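I nearly didn't go. The open day at Gesulum started at ten, the bus to Josby takes 40 minutes, and it was raining sideways. But I'd promised my editor something cheerful about robots, so off I went with a wet notebook and a cheese roll.

I'd pictured big orange machines behind cages. What I got was a row of tabletop arms, none of them much bigger than a desk lamp, with printed parts and their wires on show. I liked them straight away!

Bimla Sachdeva runs the workshop, and she let me follow her about for most of the morning. She's cheerful, quick and completely unsentimental about her machines. The arm I spent longest with is called Lui (after a cat, I gathered, though I never got the full story). It's on its 13th gripper. "The first few were dreadful," she told me. "They could pick up a sponge, and that was your lot."

The job that day was small things on a table. A person steers the arm through a move, the computer keeps a record, and they do it again. And again. By the time the doors opened they had 202 goes saved from the week, and Bimla wants 400 before she'll let Lui try anything alone. I asked if it got boring. She gave me a look and handed me the controls.

Reader, I was hopeless. It's a bit like trying to butter toast with somebody else's arm. I went too far left, then much too far right, and then I stopped altogether because I'd forgotten which way was down. A boy of nine or so had a turn after me and was better at it within a minute, which his dad enjoyed very much.

Kha Nông, who came over from Skurnisden to help design the wrist, was kinder about my efforts. He says beginners always watch the elbow when they should be watching the fingertip. I tried again with that in mind and did improve, a little. I still wouldn't trust myself with anything breakable.

I stayed until they put the tea urn away, and I've already asked about the next one. 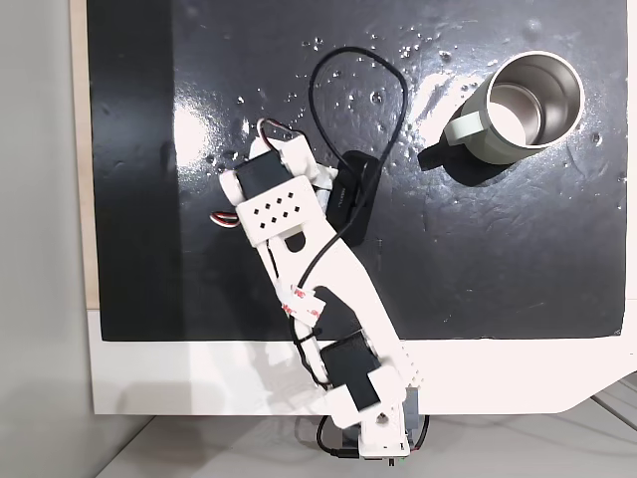
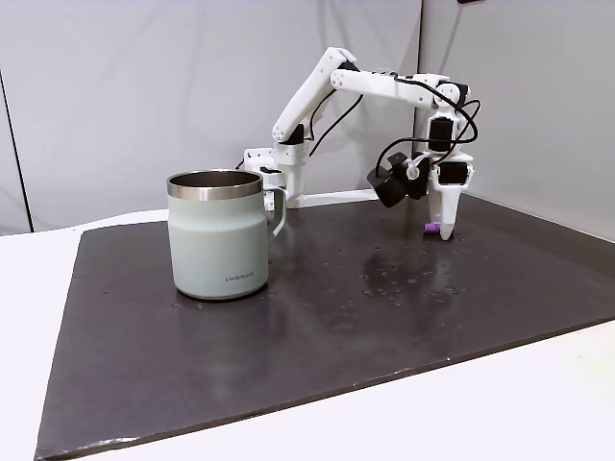 The arm and the green mug at the Gesulum open day, Josby.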